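Search questions, tags, users

Third stitch in a row keeps gaping on the practice pad. Spacing or tension? 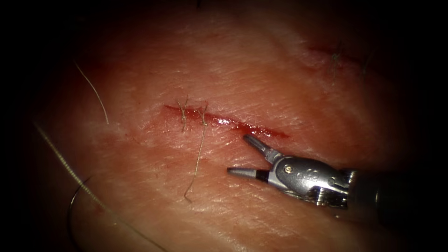 Two stitches in, right half still open.

I'm working through the simple interrupted exercise on a tissue pad and I keep getting stuck at the same place. The left half of the cut goes fine. I put in the first stitch near the end, tie it, trim it, move a short distance to the right and do the second. Then I get to the open half and the edges won't sit together the way they did on the left. I either pull too hard and the tissue puckers, or I leave it slack and there's a gap I can see blood through.

The cut is straight and runs close to horizontal, left end a little higher. The thread is thin and tan. I haven't trimmed the long tail on the second stitch yet.

What I've tried so far:

Smaller bites on the third stitch. It closed but the thread started to cut into the edge.

Bigger bites. It closed better but one side rolled under.

Starting from the right end and working back. Then the gap ended up in the middle and was worse.

The handout from the Gasden course says to keep the stitches evenly spaced and gives no number. The second handout, which came with the Mollbridge pads, says to halve the wound each time, so the first stitch goes in the center. Those two don't agree, and I'd like to know which one to learn before I get into bad habits. I have an assessment in February and the closure has to be done in 384 seconds, counted from the first needle pass to the last trim. My best is nowhere near that if I redo the third stitch.

Also, is it normal for blood to keep pooling in the open part? I wipe it and it's back before I've picked up the needle.

3 answers

Answer 1 (accepted)

Both handouts are right for different wounds. Working from one end is fine on a short straight cut where the two edges are the same length. Halving is safer when the cut is long, curved, or when one edge is longer than the other, which happens more than people think. If you start at one end and each stitch shifts one edge along slightly, all of that error collects at the far end, and you get a fold or a gap there. From your description that could be part of your problem.

Test for it. On a fresh cut, before you put any thread in, make a small pen mark across the wound at the middle and one at each quarter. The marks should line up on both sides when you've finished. If they've slid past each other by the time you reach the right half, your bites are going in at a slant. Enter and exit straight across from each other, at a right angle to the cut.

On tension, the knot only has to bring the edges into contact. Lay the first throw down flat, stop when the edges touch, and put the second throw on without pulling the first one tighter. A lot of learners get the first throw right and then crank it on the second. Real tissue swells after closing, so a stitch that looks perfect and very snug on the day is often too tight the next morning. A pad won't show you that.

The edge rolling under with the bigger bites is a depth problem. The needle went in shallow and came across at an angle, so the top of the edge got dragged down. Go in with the needle point perpendicular to the surface, follow the curve of the needle with your wrist, and take the same depth on both sides. The edges should come up very slightly. Flat is acceptable. Rolled in is a redo.

For spacing, the usual rule is that the distance between stitches is similar to the full width of one stitch, from entry to exit. If you take wider bites you can set them farther apart. Pick one bite size and keep it for the whole cut. Changing it at stitch three, as you've been doing, will make the third one behave differently from the first two whatever else you do.

Trim that long tail before you start the next one. It hangs well down below the wound, and a loose end that length will get picked up with the next loop sooner or later. If it gets tied in you have to cut the knot out and start over, and that costs far more than one snip.

The pooling is normal. It sits where the cut is open and it will thin out as you close. Dab, don't wipe. Wiping pulls the edges apart and smears it over the place you want to put the needle. Dab once right before the pass and then go, even if a little has come back.

On the time limit, leave the clock off until you've done ten clean closures. You'll lose most of your time on redos.

Comments on this answer

The pen marks worked. I was off by nearly a full bite width at the right end. Went back to one bite size and the gap has mostly gone. Accepting this.

Good. If you're still off, check that you aren't holding the edge with the grasper and pulling it toward you while the needle goes through. It stretches that side only.

I was doing exactly that.

Answer 2

I'd check the pad. If the surface is already covered in creases and scratches it may have been used a lot, and old pads tear instead of holding the thread. We went through 296 closures on one batch in our lab and the last ones were useless. The thread pulled straight through. Cut your new line well away from any old ones and keep the surface moist. A pad that has dried out at the edges won't close nicely with any technique.

Smits pads are firmer than the Mollbridge ones. Easier to get a good looking result on, though I'm not sure that's what you want if the assessment uses the soft kind. Ask which one they use.

Comments on this answer

Assessment pad is the soft one, I asked.

Answer 3

just practice more. I did 700 before mine and passed. get the Pridance thread if you can, it's cheaper and you won't feel bad about wasting it

Comments on this answer

Doing the same mistake 700 times doesn't fix it.

didn't say to do it wrong

Related questions

How long should the tails be after trimming an interrupted stitch?
Square knot keeps turning into a slip knot
Halving a curved wound: where does the second stitch go?
Grasper leaves marks on the wound edge
Continuous or interrupted for a short straight cut?
How to store practice pads between sessions
Needle turns in the jaws when I push through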